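2/9/23 – bench notes, Skomar grippers

Recut the left finger pads last night after Kumaresan pointed out I'd glued them on upside down. Two evenings in August, gone. Travel is now 90 mm at full open, which Atif calls generous and I call what was left on the rail.

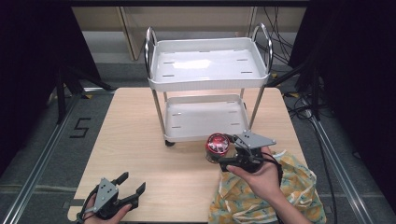 Encoder offsets next. Left reads 414 at full open and right reads 816, so one of them is lying and I suspect both. Zeroed them by hand and wrote the values on tape. For grip work I'm sticking with the red can and the little white two-tier cart – the trays have raised edges, so a sloppy placement gets caught on the lip and I get to feel bad about it. Cable on the right still runs down past my forearm. Selorm wants a sleeve for it. Selorm can sew it.

To do: longer M3 bolts, ask Madhu for the good crimper back.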